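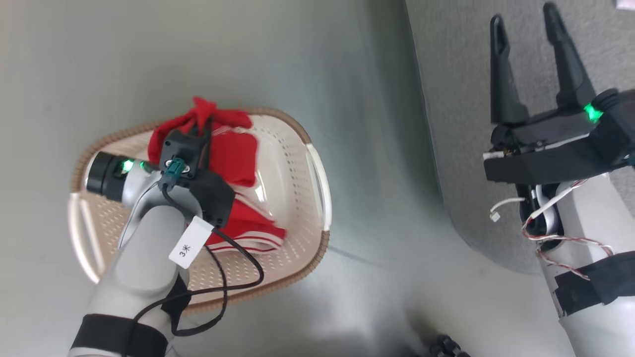

붉은 천이 담긴 크림색 플라스틱 빨래 바구니. 바닥면에 작은 구멍이 줄지어 뚫려 있다.

세탁물 분류

세탁물 분류(洗濯物分類)는 세탁에 앞서 섬유 제품을 색상, 섬유 조성, 오염 정도, 허용 온도 등에 따라 나누는 작업이다. 가정 세탁에서는 주로 이염과 수축을 막기 위해 이루어지며, 상업 세탁에서는 이에 더해 세탁기의 적재 효율과 후속 공정의 배분을 결정하는 단계로 취급된다. 넓은 의미로는 세탁 후 건조 방식이나 소유자별로 나누는 작업까지 포함한다.

목차
1 개요
2 분류 기준
2.1 색상
2.2 섬유 조성
2.3 오염도
2.4 중량과 구조
3 이염의 원리
4 취급 표시
5 상업 세탁에서의 분류
6 용기
7 같이 보기

1 개요

한 번의 세탁에 투입되는 모든 섬유 제품은 동일한 수온, 세제 농도, 기계력, 시간에 노출된다. 따라서 같은 세탁조에 들어가는 제품은 이 네 조건에 대한 허용 범위가 서로 겹쳐야 한다. 분류는 허용 범위가 겹치는 제품끼리 묶는 절차이며, 묶음 안에서 가장 약한 제품의 조건이 그 묶음 전체의 세탁 조건이 된다.

분류 단위가 지나치게 세분되면 묶음당 적재량이 줄어 물과 전력의 단위 소비량이 늘어난다. 반대로 단위가 지나치게 크면 약한 제품에 맞춘 조건이 적용되어 오염이 심한 제품의 세정이 불충분해진다. 분류 체계는 이 두 손실 사이에서 정해진다.

2 분류 기준

2.1 색상

가장 널리 쓰이는 기준이다. 통상 백색, 담색, 농색으로 나눈다. 적색, 남색, 흑색 계열의 농색 면직물은 염료 농도가 높고 표면에 고착되지 않은 염료가 남아 있는 경우가 많아 초기 몇 회의 세탁에서 따로 취급한다. 줄무늬나 배색이 있는 제품은 바탕색이 아니라 가장 진한 색과 가장 연한 색의 조합을 기준으로 판단한다. 농색 바탕에 백색 줄이 들어간 직물은 제품 자체 안에서 이염이 일어날 수 있으므로 낮은 온도에서 짧게 세탁하고, 탈수 후 젖은 상태로 겹쳐 두지 않는다.

2.2 섬유 조성

면과 마는 습윤 강도가 높아 강한 기계력을 견디지만 열과 교반에 의해 수축할 수 있다. 양모는 비늘 구조를 가진 표면이 서로 얽혀 축융을 일으키므로 교반을 최소화한다. 견은 알칼리에 약하다. 폴리에스터와 나일론은 수축이 적은 대신 높은 온도에서 주름이 고정되기 쉽고, 세탁액 속의 유성 오염을 다시 흡착하는 경향이 있다. 레이온은 젖으면 강도가 크게 떨어진다. 혼방 직물은 구성 섬유 가운데 가장 약한 것의 조건을 따른다.

2.3 오염도

흙이나 기름이 다량 부착된 작업복, 음식물이 묻은 행주, 체액이 묻은 침구는 일반 의류와 분리한다. 오염 입자가 세탁액에 분산된 뒤 다른 직물에 다시 붙는 현상을 재오염이라 하며, 세제의 분산력이 부족하거나 물의 양이 적을 때 두드러진다. 단백질 오염은 고온에서 응고하여 제거가 어려워지므로 냉수 또는 미온수로 전처리한 뒤 본세탁에 투입한다.

2.4 중량과 구조

수건이나 데님과 같이 무거운 직물을 얇은 직물과 함께 세탁하면 마찰에 의한 손상이 생기고 탈수 시 편심 하중이 발생하기 쉽다. 지퍼, 고리, 단추가 있는 제품은 잠그거나 뒤집어 투입한다. 보풀을 내는 직물과 보풀이 잘 붙는 직물도 서로 나눈다.

3 이염의 원리

이염은 한 직물에서 떨어져 나온 염료가 세탁액을 거치거나 직접 접촉을 통해 다른 직물에 옮겨 붙는 현상이다. 면에 흔히 쓰이는 직접염료는 섬유와의 결합이 비교적 약해 수중에서 일부가 용출된다. 반응성 염료는 섬유와 공유 결합을 이루어 세탁 견뢰도가 높지만, 염색 후 수세가 부족하면 가수분해된 미고착 염료가 남아 같은 문제를 일으킨다.

용출량은 온도, 시간, 액의 알칼리도에 영향을 받는다. 정지 상태에서 젖은 직물이 맞닿아 있을 때의 이염은 교반 중의 이염과 구별되며, 접촉면의 모양대로 얼룩이 남는 특징이 있다. 세탁이 끝난 제품을 세탁조에 방치하였을 때 생기는 얼룩은 대개 여기에 속한다. 이염 방지제로는 용출된 염료를 액중에서 포집하는 고분자가 사용되나, 농색 신품과 백색 제품의 혼합 세탁을 허용할 정도의 효과는 기대하기 어렵다.

4 취급 표시

대부분의 의류에는 세탁 가능 여부, 최고 수온, 표백, 건조, 다림질, 전문 세탁에 관한 기호가 부착된다. 물이 담긴 대야 모양은 물세탁을, 그 안의 숫자는 섭씨로 나타낸 최고 온도를 뜻한다. 대야 아래의 가로줄은 기계력을 줄여야 함을 나타내며, 줄의 수가 많을수록 약한 조건을 요구한다. 손 모양은 손세탁을, 가위표는 금지를 의미한다. 표시가 없거나 마모된 제품은 눈에 띄지 않는 부분을 적신 뒤 흰 천으로 눌러 염료의 이행 여부를 확인한다.

5 상업 세탁에서의 분류

상업 세탁소는 입고된 세탁물을 품목, 거래처, 색상 순으로 나누는 것이 일반적이다. 오염 상태에서 나누는 방식을 전분류, 세탁 후에 나누는 방식을 후분류라 한다. 전분류는 묶음마다 알맞은 공정을 적용할 수 있으나 작업자가 오염물에 노출된다. 후분류는 노출이 적은 대신 과도한 조건으로 세탁되는 제품이 생긴다. 의료 기관의 세탁물에는 감염 관리를 위한 별도의 수거 및 봉입 절차가 적용된다.

잘빌(Zallville)의 세탁 공장 리들(Riedl)은 객실용 리넨을 시간당 300킬로그램 처리하는 설비에서 전분류를 2단계로 운용한다. 첫 단계에서 침구와 수건을 나누고, 둘째 단계에서 유색 제품과 손상품을 골라낸다. 이 공정을 정리한 엘시 하페타(Elsie Hapeta)와 라클런 던스턴(Lachlan Dunstan)의 기술 보고서는 유색 수건의 혼입을 재세탁의 주된 원인으로 들었다.

6 용기

분류된 세탁물은 바구니, 자루, 바퀴 달린 수레 등에 담아 보관하거나 운반한다. 가정용으로는 합성수지 바구니가 많이 쓰이며, 벽면이나 바닥면의 구멍은 통기와 배수를 돕는다. 직물 자루는 접어서 보관할 수 있으나 젖은 세탁물을 오래 담으면 곰팡이가 발생하기 쉽다. 칸막이가 있는 분류함은 벗은 의류를 투입할 때 분류가 함께 이루어지도록 한 것으로, 두 칸 또는 세 칸 구조가 일반적이다. 상업용 자루는 색으로 내용물을 구분하는 경우가 많지만 색의 의미는 사업장마다 다르다.

7 같이 보기

세탁 견뢰도
축융
재오염
섬유 제품의 취급 표시
드라이클리닝

이 문서는 2025년 8월에 마지막으로 편집되었다.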